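Category: List archive > Home and storage

Date: 17 June 2026
Subject: Re: Decluttering plans, do they last?

> I finished the Comumside plan in November and got rid of 100 things, mostly
> clothes and kitchen bits. The Gisier course is meant to be stricter. Has
> anyone done both? I'm tempted to pay for it before the price goes up.

I've done both and I wouldn't pay for either again. The price on the Gisier course was "about to go up" when I joined as well, and it was the same when I last looked.

My trouble with these plans is that they count what leaves the house and never what comes back in. I got rid of 47 things under Comumside and was very pleased with myself. Then I needed a colander. Then a second set of sheets, then a stapler. By the spring I had bought 27 things, and a fair few of them were worse than the ones I'd given away. The plan has no page for that. The Gisier people do mention it in lesson 2, where they say you should "sit with the lack". I sat with it for a week and bought the colander.

I'm also doubtful about the claim that a clear shelf makes you calmer. It might. But the person telling you so is usually selling a box to put on the shelf. Clodex is the worst for this - you can't read a page of their advice without being told your jumpers need a matching set with lids.

What did help was dull. I keep a plain box by the door for things I'm unsure of, and when it's full I go through it. Any box will do, a printed one from a child's room is fine. I don't set a date for it and I don't write it down.

If you still want to spend the money, ask Gisier what share of people finish. I asked and got a link to the sign-up page.
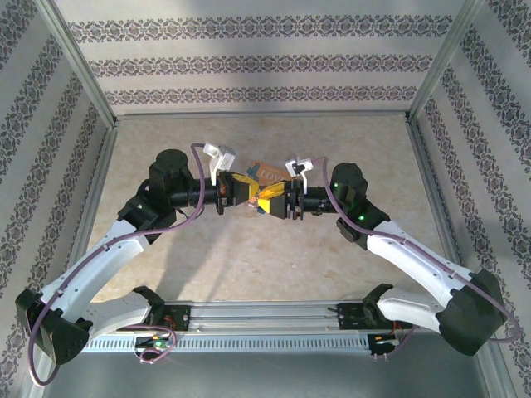
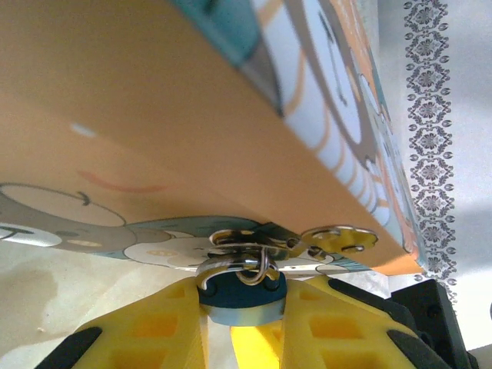 Serrano wrote back off-list to say that the course did work in a small flat, where there was no room to buy the colander twice, and that I was being unfair about the lids, which keep the moths out.

List help and contact | Back to top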